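Choosing a Laptop for the Findon Evening Course
Handout 2: Storage, memory and the stuff on the sticker 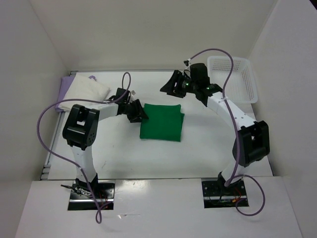

OK, so last week I rambled on about screens and keyboards and we ran out of time before we got to the numbers on the little card next to the price. Let's do those now. Bring this sheet to the store with you, I mean it, people forget what they wanted the minute a salesperson starts talking!

Storage first

Storage is where your files live when the machine is off. You'll see two kinds. An SSD has no moving parts and starts up fast. A hard drive has a spinning disk inside and gives you more room for your money, but it's slow, and I wouldn't buy a laptop today that has only a hard drive in it. If you have a mountain of old photos, buy an external drive for those and keep the SSD for everyday work.

Watch out for "cloud storage included." That's space on somebody else's computer, and it usually runs out after a year unless you pay. It doesn't make the drive in the laptop any bigger.

Memory (RAM)

This one gets mixed up with storage all the time, and I blame the word "memory." RAM is your desk and storage is your filing cabinet. A bigger desk means you can have more things open at once before everything crawls. 4 GB is tight, 8 GB is fine for most of you, 16 GB if you edit video or you're one of those people with a zillion browser tabs (me).

Ask if the RAM can be added to later. On a lot of thin laptops it's soldered down, so what you buy is what you're stuck with.

The processor

I used to spend a whole class on this and I've stopped. Look at the year it came out before you look at the name. A middle-of-the-range chip that's fairly new will often beat a fancy one from way back. Look the exact model number up at home, the full number with all the letters on the end, because those letters matter.

Ports

Count what you plug in at home. My own Clalerov came with 2 USB ports and I was buying a hub within days. Also check for a headphone jack and a card slot if you use a camera.

Extended warranties

The Qureshi store will offer you one at the register. Read what it leaves out. Spills and drops are often not covered in the basic plan, and if the plan costs $200 on a cheap laptop, you may be better off putting that money toward a better machine.

For next time

Find two laptops you'd really consider and copy down storage, RAM, processor, ports and weight for each. The Fadisura catalog in the front rack is fine for this, or use any store's website. The battery handout is 18 pages, sorry, so skim the part on chargers and leave the rest until we've gone over it together.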